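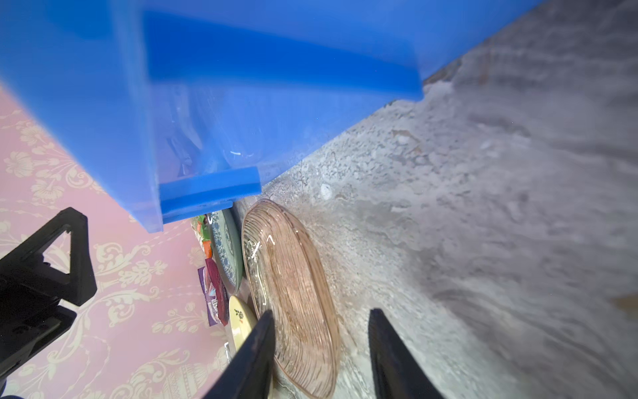 Blue storage crate on a pink and cream patterned surface.

Sastgate Pay - your questions answered

Last updated June. We add to this page when the same question keeps coming in. If yours isn't here, use the message button in the app.

GETTING STARTED

What is Sastgate Pay?
A way to pay from your phone, watch or a Prusex ring, straight out of your Sastgate current account. Also lets you split bills and send money to people in your contacts. No separate balance to top up.

Who can use it?
Anyone with a Sastgate current account who's 11 or over. Under 16s get a cut-down version, see further on. Savings-only customers can't join at the moment.

Do I need a new card?
No. Your existing card number stays as it is. The phone uses a stand-in number, so the shop never sees the real one.

How do I switch it on?
Open the app, tap Cards, tap Pay by phone, follow the steps. You'll need your passcode and a text message code. Takes a couple of minutes if the signal's decent.

The code hasn't come through.
Wait a bit, then tap Resend. Once only - every new code cancels the last one, so tapping five times gets you five codes and four of them useless. Still nothing? Check the mobile number we hold for you under Profile. Changed your number in the last few days? You'll have to ring us.

Which phones work?
Most made in the last six years or so. Needs NFC and a screen lock. If the Pay by phone option is greyed out, your phone hasn't got NFC or it's turned off in settings. Phones that have been rooted or jailbroken are blocked, no exceptions, please don't write in about it.

PAYING IN SHOPS

How much can I spend in one go?
No set limit by phone or watch if you unlock first. The ring is different, see the Prusex section.

Do I have to open the app?
No. Wake the phone, unlock, hold it near the reader. Phone has to be the one with Sastgate Pay set as default.

The reader beeped but the shop says it didn't go through.
Look at your transactions before you try again. If it says Pending, ask the shop to check their end. If nothing's there, nothing was taken. A pending payment the shop never collects drops off by itself, normally within a week.

Does it work without signal?
Yes, a handful of times. After that the phone needs to go online to fetch more stand-in numbers. Going somewhere remote - open the app on wifi before you leave.

Can I use it abroad?
Anywhere that takes contactless. Same foreign currency charges as your card. If a terminal asks whether to pay in pounds or local, local is usually cheaper.

What about buses and trains?
Fine on most. Always touch out with the same thing you touched in with. Phone in, watch out counts as two different people and you'll get charged two lots of maximum fare. We can't refund that, the transport company has to.

SENDING MONEY

How do I send money to a friend?
App, Send, pick the contact, put in the amount. If they bank with us it lands straight away. If not they get a link and have 21 days to claim it with their sort code and account number. Not claimed, it comes back to you.

Can I cancel?
If it's gone by link and hasn't been claimed, yes. Tap the payment, tap Take back. If it went to another Sastgate customer it's already in their account. You'd need to ask them.

Is there a limit?
Up to £581 a day to people you've not paid before. Higher for people you've paid already, and you can see your own limit under Send, then Limits. Yes it's an odd number. It was set in another currency when the service was first built and hasn't been tidied up yet.

Can I send from inside my chat apps?
Yes, with the Kobzar keyboard. It's a keyboard you install on the phone and it has a small pound sign next to the space bar. Tap that, type the amount, confirm with fingerprint or face. The link is dropped into whatever chat you have open.

Does the keyboard read what I type?
No. Ordinary typing stays on the phone. Only the payment bit talks to us, and only once you tap the pound sign. You can turn the keyboard off whenever you like and carry on sending from the app.

The pound sign has vanished from my keyboard.
Usually a phone update. Go to your phone's keyboard settings, switch Kobzar off and on again. If it still isnt there, delete and reinstall. Your payees are kept in the app so you won't lose them.

Can I split a bill?
Tap any card payment, tap Split, choose people. It works out equal shares and you can change them. People who don't bank with us can pay by link. Reminders go out after three days if you've left them switched on - turn them off under Split settings.

CASH WITHOUT A CARD

Can I get cash out if I've left my card at home?
Yes. App, Cash, choose an amount up to your cashpoint limit, get a code. Go to any Sastgate cashpoint, press Cash code, type it in. Notes come out.

How long does a code last?
Three hours. After that it dies and the money's released back to your balance, though it may take until the next morning to show.

Can I send a code to someone else?
You can, and plenty of parents do. Only send it to someone you know. Anyone with the code can take the money and we can't get it back once it's out of the machine.

The machine swallowed the code and gave me nothing.
Don't ask for a new one yet. Note the machine's location and time, message us. If the machine's count is over by that amount we credit you, normally next working day.

Can I use other banks' machines?
Not for codes. Use your card.

PREPAID RINGS AND BANDS (PRUSEX)

What's a Prusex ring?
A plain ring or wristband with a payment chip. No battery, nothing to charge. Order in the app, pair it to your account, tap to pay.

What's the spending limit?
£200 a day, plus the usual contactless limit on each payment. There's no way for a ring to check your fingerprint, so we keep it low.

Is it prepaid then?
Used to be. Rings ordered now draw from your current account. The heading above is from the old version of this page, will be changed. If you have an older one with a balance on it, spend that first or move it back through the app.

What size do I need?
Ask for the free sizer. Fingers swell in warm weather, so measure in the evening. We swap wrong sizes once for nothing.

I've lost it.
App, Cards, Ring, Freeze. Instant. If it turns up, unfreeze it. If not, tap Lost and that ring's finished for good. Freezing the ring doesn't touch your card or phone.

Can I wear it in the shower?
Yes. Swimming's fine too. Not great with saunas.

UNDER 16s

What can they do?
Pay in shops and receive money. They can send to people a parent has approved. No cash codes to other people, no Kobzar keyboard.

Can I see what they spend?
Yes, until they turn 16. They get told you can see it, we think that's fair.

SAFETY

Somebody's rung me saying they're from Sastgate.
Hang up. Open the app. If we really are on the line, there'll be a banner at the top of the home screen saying so. No banner, not us. We'll never ask you to move money, read out a code or send a link payment to "test" anything.

I've lost my phone.
Log in from any browser and tap Freeze all devices, or ring the number on the back of your card - day or night. Your plastic card carries on working unless you ask us to stop it too.

There's a payment to Drerell I don't recognise.
Drerell handles card payments for lots of smaller shops, parking and vending machines, so thier name can show instead of the shop's. Tap the payment for the place and time. If it still means nothing to you, tap Report and we'll look into it.

Do I get my money back if it's fraud?
If you didn't authorise it, in most cases yes, and quickly. If you were tricked into sending it yourself there's a claim form in the app. Tell us as soon as you can.

FEES

What does it cost?
Phone and watch payments, sending, splitting, cash codes: nothing. Rings have a one-off price, shown before you order. Foreign currency charges as per your account.

LEAVING

How do I turn it all off?
Cards, Pay by phone, Remove. Do each device separately. Unclaimed links stay live unless you take them back, so check those first. Your account and card aren't affected.

Can I come back later?
Yes, same steps as the first time. Your approved payees will still be there for a year.

CONTACT

Messages in the app, answered 8am to 10pm. Phone for lost and stolen, all hours. Branches can help with setup, bring the phone and some ID.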